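An afternoon with the robots in Ranton

I had wanted to see the workshop in Ranton since last December, when a colleague passed me the invitation and I was too ill to go. This year they opened the doors again and I took the early train from Clullness. It is a long ride with one change, and the change is at a station without a café, so I advise you to bring your own coffee.

The place is called Wurkholm. It is a big hall behind the old bus garage, with a high white ceiling and a lot of ventilation pipe, and in it people teach robots to do small jobs with their hands. I write "hands" although they are grippers with two fingers. After one hour there everybody says hands.

I should say that I am not an engineer. I translate manuals, mostly for kitchen machines and garden machines, and twice for factory robots. In those two manuals I wrote the word "gripper" hundreds of times and I had never stood beside one. This was my reason to go. I wanted to know what I had been writing about.

At the entrance we got a sticker with our name and a sheet with the timetable. We were divided into groups of ten. My group began at a table with two arms, and I was glad, because it was the table I had read about on their page. The programme that runs there has the name Gape. I asked where the name comes from and got three different answers from three people, all very friendly.

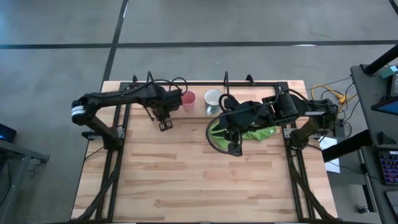

Mabli Sayce

The job at this table was tidying up after breakfast. Cups and a mug have to go to their place, and the table has to be wiped with a cloth. It sounds like nothing. My niece could do it when she was four, if she was in the mood. But our guide asked us to think through the job slowly, and then I saw how many small decisions are inside it. From which side do you take a mug? Do you hold it by the handle or by the rim? What do you do with the cloth when you need your hand for something else?

The cloth was for me the most interesting part. A cup has always the same shape, so when the robot knows where it stands, it knows already most of what it needs. A cloth has a new shape every time somebody puts it down. The guide dropped a cloth from a low height, picked it up and dropped it again, and of course it never fell the same way. He said this is the part that keeps them late in the evening.

I will try to explain how the teaching works, as I understood it. A person moves the two arms from a distance, with a controller in each hand, and does the job properly from beginning to end. Everything is recorded: how the arms moved, when the fingers closed, and what the cameras saw at every moment. Then it is done again, with the things in other places. Later the program learns from all these recordings and tries to do the job without the person. So the robot does not get instructions like in my manuals ("move 10 cm to the left, close gripper"). It gets a big pile of good examples, and it has to find out what they have in common.

This was a little painful for me, as somebody who lives from writing instructions. I said so, and the group laughed, and the guide promised me that somebody still has to write how to switch the thing off.

We stood behind a line and were asked to keep our bags off the floor. There are many cables in such a hall. The arms themselves carry their cables with them in big loops, so that there is enough length when the wrist turns. I would have never thought of this, but it is clear once you look at it: an arm that moves in every direction needs a cable that can follow in every direction.
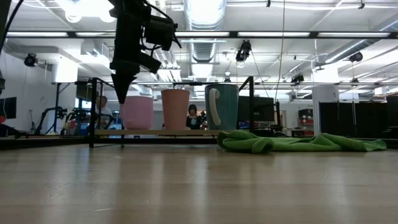
How many recordings do they need before the robot can do a job alone?

It depends on the job. For the breakfast table they had made 700 recordings when we visited, and the guide said the cups were good with fewer than that. Most of the later ones were made for the cloth.

I found this number both large and small. Large, when I imagine a person who puts cups on a board again and again for weeks. Small, when I think how often I have cleared a table in my life. The guide said that the number alone does not tell you much. If all the recordings are done with the cups in the same place, the robot learns this place and nothing else. So they move things, they change the order, they do the job a bit slower or a bit faster, and sometimes they make a mistake on purpose and repair it, so that the robot also learns how to repair.

The last point stayed with me. In a written manual you have a chapter for mistakes at the end, called Troubleshooting, and hardly any person reads it. Here the mistakes are mixed in with everything else. When a cup falls over, it is not the end of the exercise. You set it up again and continue. I was thinking about my language lessons, years ago, where the teacher stopped me at every wrong article until I was afraid to speak. I would have liked to be taught in the manner of these arms.

After the talk there was a live run, without a person at the controls. I wrote down a few things on the back of the timetable, and I copy them as they are, with small corrections.

The arms are slower than I expected. They are not slow all the time, though. The long way across the table goes quickly, then close to the cup they become careful, and the last bit takes longer than all the rest.

The sound is soft. I had expected hissing, from films I suppose. It is more like a sewing machine in the next room.

First try: the left arm came down beside the rim, stopped, went up a little and came down again in the right place. Several of us made a noise like at a football match. Second try: the gripper closed too early and had only air between its fingers. It opened, waited, and tried once more, and then it held the cup. The guide looked more nervous than we were.

What surprised me is that each arm has its own small camera near the hand. I had imagined one big eye above the table which sees everything. There are cameras in the hall ceiling too, but for the last careful bit the robot uses mainly the view from its own wrist. From there it sees its two fingers, always in the same place, and the world moves around them. The guide showed us this view on a screen. At first you feel a bit seasick. Then you begin to understand the job in a different way, because from so near the question is only: is the thing between my fingers or not yet?

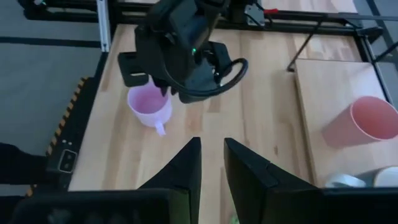

Lleucu Beddoe was less impressed by the cameras and said that she would like to see the same job done with the lights off on one side of the hall, as in her own kitchen at six in the morning. The guide took this seriously. He answered that light is a real problem for them, that a shiny table with the lamps reflected in it can look quite different from one hour to the next, and that they had already made recordings with the blinds up and with the blinds down. She asked if it had helped. A bit, he said.

I liked that kind of answer. At many open days you hear only how wonderful everything is. Here they told us also what does not work. A see-through cup is harder than a solid one. Two arms that reach for the same thing have to be taught good manners. And if a visitor leaves something new on the table, for example a pair of glasses, nobody can promise what the program will make of it. (A man in our group had left his glasses there. He got them back in time.)

In the break I stayed by the table and did not go for cake, and this is unusual for me. One of the staff let me feel a pair of spare fingers which had been taken off. They are lighter than I thought, and the inside, where they touch the cup, has a different feeling from the outside. She explained that they change the fingers when the surface is worn, and that new ones behave a little differently from old ones, so they try not to change them in the middle of a series. This I will remember for my next manual. There is always a line that says "replace the fingertips when worn", and I have always translated it without thinking what it costs the people who have to do it. 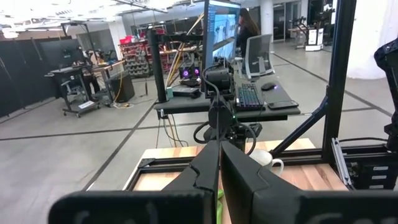 Then I asked about the two arms and which of them is the "leading" one. In the factory manuals there was always a main robot and a second one that waits for it. With Gape it is not fixed. If the cup stands on the left, the left arm takes it, and if the recordings show that people sometimes pass a thing from one hand to the other, then the arms will do this as well. Some of the people who make the recordings are left-handed, and she said that with practice you can tell it from the movements. I tried to see it in the next run and could not.

The second half of the afternoon was a round through the rest of the hall, and I will be short because my notes are short. There were other arms at other tables, and one group working on something that we were asked not to photograph. I can only say that it had to do with shelves. The last talk was on safety and it was good, but the room was warm and I had been up since five.

For those who want to go: it is free, you need to put your name on the list through their page, and the groups fill fast. The entrance is at the back, behind the garage, and the sign is small. Wear shoes in which you can stand for three hours, there are few chairs for visitors. Children are welcome in the morning part. If you have questions, write them down before, the guides have time for them and seem to enjoy the odd ones.

I missed my train back to Clullness by four minutes and ate a cheese sandwich on the platform. When I came home there were two cups and a plate on my kitchen table from the morning. I cleared them with one hand, with the coat still on, and noticed that I took the mug by its rim.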